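Pridham Automation
Media centre > Press releases > June

Pridham suspends remote handling sessions at Killness following controller fault

Findings of internal review published; sessions to resume in stages

PLELTHAM, June: Pridham Automation has published the findings of its review into an unintended arm movement at its Killness site. No one was hurt. All remote handling sessions at the site were suspended on the same afternoon, and customers were told before the close of business.

Pridham's Killness site prepares robot arms for office and records work, including the sorting, lifting and stacking of files and folders. Operators guide the arms with hand-held controllers, and the recorded movements are later used to train the arms to work alone.

What happened

At 2.40 pm an operator was guiding a pair of arms through a folder sorting task. The left arm stopped responding for a short time and then moved sideways at a speed greater than the operator had asked for. It struck the edge of the work table and came to rest when the operator's colleague pressed the stop button. The arm travelled 387 millimetres before it stopped. The gripper was damaged and a section of the table edge was marked.

The operator was standing outside the marked area at the time, as site rules require. The second arm did not move.

What the review found

The review was led by Tsegereda Tsegaye, Head of Operational Safety, with support from McGrath, an independent engineering consultancy. It examined the arm, both controllers, the session records and the maintenance log for the site.

The review found that the left controller had lost its position signal for 300 milliseconds. When the signal came back, the system treated the gap between the last known position and the new one as a single movement and tried to complete it at once. A software limit should have prevented this. That limit had been switched off during a maintenance check and had not been switched back on.

The review then looked at the records of 89 earlier sessions at Killness. Shorter losses of signal were found in 13 of them. None had led to unsafe movement, but none had been reported either, as the system did not show them to the operator. The review concluded that the fault could have been found sooner had these losses been visible.

The operator followed the correct procedure throughout and bears no responsibility for the event.

Statement from the Head of Operational Safety

Tsegereda Tsegaye said: "A safety limit was left off after routine maintenance, and our checks did not pick that up. We accept the findings in full. The people who carry out this work are entitled to expect that the equipment in front of them will stop when it should. I would like to thank the two members of staff who were present for their prompt response and for the clear accounts they gave afterwards."

Action taken

The speed limit can no longer be switched off from the operator's screen. Any change to it during maintenance must now be signed for by two people, and the arms will not start until the limit is confirmed as active.

A loss of signal of any length will now bring both arms to a halt. The operator must return the controllers to a resting position before the session can continue. Each halt will be logged and reviewed weekly by the safety team.

All controllers and cables at Killness have been inspected. Two cables showed wear near the connector and have been replaced. The same inspection is under way at Pleltham, where no fault has been reported.

Folder handling practice is continuing with hand-held controllers and no powered arms. Plastic document folders are used on a white table, and staff wear gloves while holding the controllers.

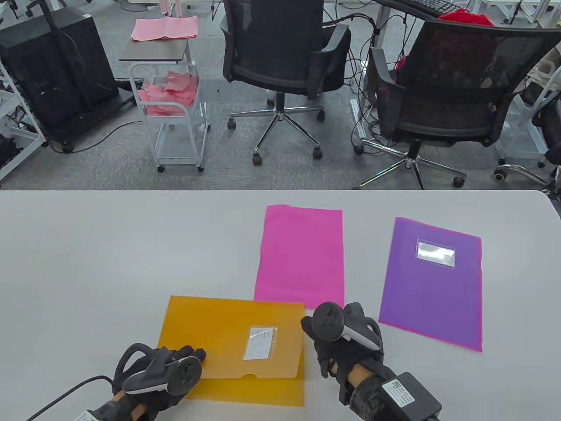

Return to service

Powered sessions at Killness will resume in stages. The first stage will use a single arm at reduced speed, with a second member of staff at the stop button for the whole session. Work with paired arms will not begin again until McGrath has confirmed in writing that the changes are working as intended.

Customers whose deliveries are affected have been given revised dates by their account manager. Pridham does not expect the suspension to affect equipment already in use at customer sites, which runs on a separate control system and does not use hand-held controllers.

A summary of the review is available on request from the Pridham press office at Pleltham.

ENDS

Notes to editors

Pridham Automation develops handling equipment for offices, archives and mail rooms. Its head office is in Pleltham and its training and testing site is at Killness.

Interview requests for Tsegereda Tsegaye should be made through the press office, which is open from 9 am to 5 pm.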